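4.2 Collecting the demonstrations

We gathered the demonstrations for the bowl task over several afternoons, and since a good part of what we learned came from the way people drove the arm, we would like to spend a little longer on this step than is usual. Three operators took part. One of them, Érica Sampaio, had many hours of practice with remote control before the study began; the other two had tried it only briefly, and we were glad of that, because we wanted the data to include the small hesitations and second tries that a newcomer makes.

The operator sat at a desk facing away from the workspace and moved a hand controller, which the Mester software turned into motion of the gripper. All they could see of the task was the view from the wrist camera, shown on an ordinary monitor. We had thought about giving them a second view from the side, and in early trials we did, but the policy would later have to work from the wrist view alone, and it seemed only fair (and, we believe, better for learning) that the person should work under the same limits. A squeeze of the trigger closed the fingers and letting go opened them again. There was no force feedback of any kind.

The task itself is easy to state. The operator moves orange-and-yellow objects between a round bowl and the open tabletop, one at a time, in whichever direction the spoken prompt asks for. Start positions were changed by hand before every episode, and we asked operators to finish at their own pace. Figure 3 gives a sense of how close to the bowl the fingers have to work, and of how much of the bowl the lower finger can hide from the person driving.

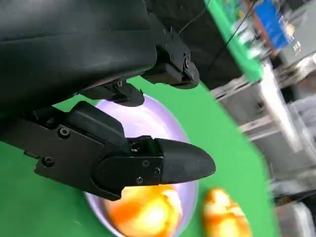 Figure 3. Wrist camera view during the bowl task. The fingers are spread over the lavender bowl, with one orange-and-yellow object inside it and a second on the green table to its right.

In all we kept 84 episodes. An episode was dropped if the connection stalled or if the operator asked to start over, and we let them ask as often as they liked. Episodes in which an object slipped and was picked up again were kept in full, and we will come back to these in Section 5, where they turn out to matter a good deal more than we had expected when we planned the study.

A word about the approach to the bowl, which gave everyone some trouble at first. When the gripper comes down at a slant, one finger passes over the rim and covers a fair part of what lies inside, so the operator has to remember where the object was a moment ago. The two newer operators dealt with this by pausing above the bowl, sometimes for quite a while, and then coming down in one smooth move. Érica Sampaio tended to turn the wrist a little on the way down so that the object stayed in sight for longer. We did not correct either habit - both led to good grasps - and we recorded which operator had produced each episode so that the two styles could be told apart later on.

The camera stream and the finger opening were stored together, and we trimmed the still stretch at the start of each episode down to 50 frames. Pauses in the middle were left alone. It was tempting to cut these as well, and the first version of our Keroritz training code did so, but the policies trained that way rushed at the bowl and closed the fingers too early. Putting the pauses back was the simplest fix we tried, and we have kept them in for every result reported below.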